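Open afternoon at the Hollent works

The doors at Hollent opened at two, and by half past there was a line for the coffee and a longer one for the sorting cell. The company takes back used electronics and pulls out the parts worth keeping. Until last spring all of that was done by hand, at a long bench by the loading dock.

The bench is still there. Next to it now is a two-arm station put together by Anex, a small integrator from the next county, running software called Korelell. Visitors were let in seven at a time and asked to stay behind the tape.

The job sounds simple. Mixed small parts come to the station in a metal tray, and the arms move them to plastic trays, one kind to a tray. A person at the bench does this without thinking. For the arms, a loose wire is the hard part – it bends, it hooks on its neighbor, and it never lies the same way twice. Circuit boards are easier, as long as they land flat.

Our guide gave the numbers without being pushed. In its best shift so far the station sorted 1845 parts. It stopped and called for help 495 times. An experienced worker still beats it on a mixed load, and Hollent has kept everyone who worked the bench. Three of them now train on the station.

Someone in our group asked why the arms moved so slowly. They can go faster, the guide said, but the missed grips go up with the speed, and a dropped part costs more time than a slow one.

The second station is planned for December, at the Ccori building across the yard.
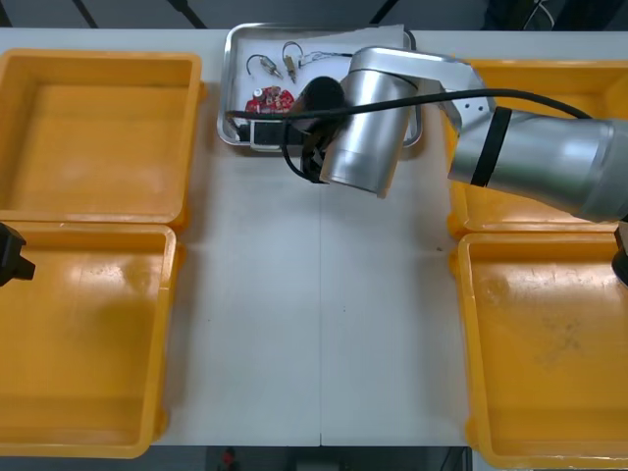
One visitor remarked on the way out that she would like to see it run a full night shift with the bench empty before she believed in a second one.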